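스켄디스(Skendis) 과제 중간 진행 보고 — 케이블 핸들링 데이터 수집, 그리퍼 이상 건 포함

안녕하세요, 두달홀름(Dudalholm) 수집팀입니다. 이번 보고는 좀 길어요. 지난번에 "순조롭습니다" 한 줄로 끝냈던 게 무색하게, 이번 기간엔 그리퍼가 말썽을 제대로 부렸거든요. 좋은 소식부터 쓸까 하다가 어차피 제일 궁금해하실 게 그쪽일 것 같아서 문제부터 적습니다.

1. 무슨 일이 있었나

오후 3시 좀 넘어서, 양손 작업으로 케이블을 집어 옮기던 중에 오른손 그리퍼의 벌어짐 값이 갑자기 멈췄습니다. 손가락은 멀쩡히 움직이는데 로그에는 계속 같은 값이 찍히는 거예요. 작업자는 당연히 모르죠. 손에 느껴지는 건 평소랑 똑같으니까요. 노트북 터미널에도 경고가 안 떴고요(이건 저희 잘못입니다, 아래에 다시 씁니다). 결국 그날 저녁에 데이터를 돌려보다가 발견했습니다. 그래프가 자로 그은 듯이 평평해서 처음엔 제가 축을 잘못 잡은 줄 알았어요.

거슬러 올라가며 확인해 보니 영향을 받은 에피소드가 71개였습니다. 이번 마일스톤 목표가 1000개니까 치명적인 숫자는 아닌데, 하필 제일 까다로운 얇은 커넥터 케이블 구간에 몰려 있어서 속이 쓰렸습니다. 71개는 전부 제외 처리했고 원본은 따로 보관 중입니다. 나중에 영상만으로 벌어짐 값을 복원해 볼 수 있을지도 몰라서요. 큰 기대는 안 하고 있습니다.

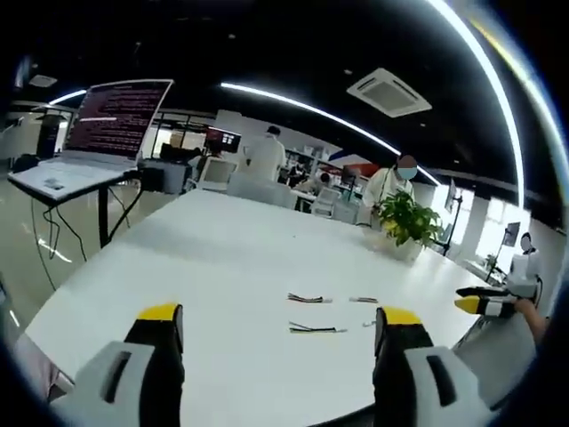
얇은 흑백 2선 케이블 작업 테이블. 왼쪽은 터미널을 띄워 둔 노트북.

2. 원인은 어디까지 알아냈나

처음 의심한 건 펌웨어였습니다. 그 직전에 비리네(Birine) 쪽에서 받은 새 버전을 올렸던 터라 다들 "아, 그거네" 했는데요. 이전 버전으로 되돌려도 같은 증상이 한 번 더 나왔습니다. 그래서 펌웨어는 일단 용의선상에서 뺐고(비리네 담당 쪽에 너무 빨리 메일을 보낸 건 사과드렸습니다), 그다음에 본 게 케이블이었습니다.

지금까지의 잠정 결론은 그리퍼 본체로 들어가는 케이블의 접촉 불량이에요. 손목을 바깥으로 크게 꺾으면 커넥터 부분이 당겨지는데, 그 상태로 통신이 잠깐 끊겼다가 다시 붙습니다. 문제는 다시 붙은 다음이에요. 수집 프로그램이 새 값을 못 받으면 마지막 값을 그대로 채워 넣게 되어 있었고, 재연결 뒤에도 그 상태에서 빠져나오지 못했습니다. 몇 달 전에 짧은 끊김을 메우려고 제가 넣은 코드입니다. 넣을 땐 참 똑똑한 방법 같았는데 말이죠...

같은 자세를 일부러 반복해서 재현도 해 봤고, 여섯 번 나왔습니다. 왼손 쪽은 같은 방법으로 해도 안 나왔고요. 커넥터 개체 차이인지 오른손을 더 험하게 쓴 탓인지는 아직 모르겠습니다.

3. 안전 쪽은요?

이 부분을 특히 물어보실 것 같아 따로 뺐습니다. 다친 사람은 없습니다. 수집 단계에서는 사람이 직접 손에 쥐고 하는 작업이라 기계가 제멋대로 힘을 줄 일이 없어요. 다만 걱정되는 건 그다음 단계입니다. 벌어짐 값이 멈춘 데이터가 그대로 학습에 들어가면, 에스피노자(Espinoza) 셀에 있는 로봇 팔이 물건을 쥔 채로 안 놓는 버릇을 배울 수도 있잖아요. 다행히 문제 데이터는 학습으로 넘어가기 전에 걸렀고, 에스피노자 쪽에도 바로 알려서 그 기간에 받은 묶음은 쓰지 말아 달라고 해 두었습니다. 새로 검수한 묶음은 다시 보내 드렸습니다.

4. 지금 하고 있는 점검

수집 시작 전에 점검 순서를 하나 끼워 넣었습니다. 양쪽 그리퍼를 완전히 벌렸다 닫으면서 값이 따라오는지 보고, 두 그리퍼의 손가락 끝을 맞대 위치가 서로 맞는지도 확인합니다. 그리고 오른쪽 손목을 일부러 꺾어 봅니다. 익숙해지니까 한 번에 2분도 안 걸려요. 작업자분들이 처음엔 귀찮아하셨는데, 날린 에피소드 개수를 말씀드렸더니 바로 납득하시더라고요! 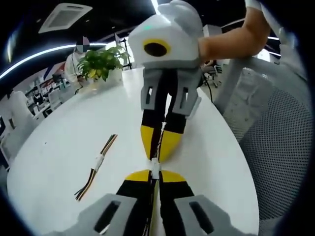
그리퍼 두 대의 손가락 끝이 만나는 부분. 왼쪽은 여러 색 전선 묶음.

소프트웨어 쪽 수정은 이렇습니다. 마지막 값을 채워 넣는 코드는 아예 지웠고, 값이 안 들어오면 그 에피소드는 자동으로 중단됩니다. 터미널에도 눈에 확 띄게 경고가 뜨고 소리도 납니다. 소리가 좀 커서 옆자리에서 항의가 들어왔는데 당분간은 안 줄이려고요. 하드웨어 쪽은 커넥터 근처를 고정하는 클립을 시험 중입니다. 첫 번째 시안은 손등에 걸려서 탈락했고, 두 번째는 아직까진 괜찮아 보입니다. 교체용 케이블도 8개 주문해 두었습니다.

5. 일정과 부탁드릴 것

제외한 분량을 다시 모으느라 얇은 케이블 구간은 12월로 넘어갑니다. 여러 색 전선 묶음 구간은 예정대로 가고 있고, 작업 자체는 이쪽이 오히려 재미있어요. 끝이 제멋대로 퍼져 있어서 어디를 집느냐에 따라 결과가 꽤 다르거든요. 이 얘기는 다음 보고에 데이터랑 같이 제대로 쓰겠습니다.

예산은 지금 항목 안에서 해결됩니다. 다만 예비 그리퍼 한 대를 더 두는 안을 검토해 주셨으면 해요. 이번에 오른손 한 대를 뜯어보는 동안 양손 작업이 통째로 멈췄거든요. 견적은 받는 대로 보내겠습니다.

원인 분석 로그와 제외한 에피소드 목록은 공유 폴더의 스켄디스 항목에 올려 두었습니다. 펌웨어를 의심하던 시절의 메모도 안 지우고 같이 넣어 두었으니, 읽으실 땐 맨 아래 것부터 보시면 됩니다.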